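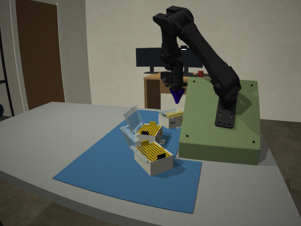 Posting our rules for building a pipetting cell in simulation before anyone touches the bench. We rewrote them in December after a bad month. Short thread.

1/ The sim has its own sign-off, separate from the hardware one. Sille Sveinbjörnsson signs for the model, I sign for the motion program. One person can't do both, even on a small change.

2/ Every consumable gets its own position name, and the name goes on the labware where you can read it. A box marked TB3 is TB3 in the program, in the log and on the paper map. No "back box," no "the one by the arm."

3/ Model lids as lids. Ours used to be left out to save time. An open hinged lid takes up a lot of air, and the arm has to travel over it or around it. If a box can be on the deck with the lid up, the planner has to know about it. Same for a box with no lid up. Write down which state the program expects at each position.

4/ Travel height is set from the tallest thing on the deck plus margin, and it is set once for the whole deck. We don't allow a lower height for "short" moves between neighboring boxes. That was most of our trouble in the fall.

5/ The arm comes down straight over a rack. No angled approach, no blending into the descent. Stop above, check position, then go down.

6/ Labware goes on a mat and the mat is a reference. If somebody turns the mat, every position on it is void until it's taught again. We had a long argument about mats set at an angle to the base. They're allowed. The angle has to be in the setup file, measured, not eyeballed.

7/ Clutter stays in the model. Tabs, labels, cards, the desk behind the cell. People ask why we bother with a door and a wall. We want the walkway in there when we mark the reach limit, so it gets discussed early.

8/ A new program runs 60 full cycles in sim with no contact event before review. A change to tip type, lid state or mount position sends it back to zero. A change to a comment does not. Yes, someone asked.

9/ Keep the seed and the settings with the result. We have 3,433 logged runs from the Stosance job and 1,540 of them can't be repeated because the settings weren't saved. They still take up disk. We don't cite them for anything.

10/ Passing in sim gets you permission to run slow on hardware with empty racks. It doesn't replace the risk assessment, the guarding check or the stop test. Vichien Petchrat holds the key for full speed and he will ask to see the paper.

Correction to 8: contact event means any contact other than tip to rack. Seating a tip is contact and it's supposed to be.

A couple of people asked for the template. It's one page. I need to take the Jamano position names out of it first, then I'll add it to this thread.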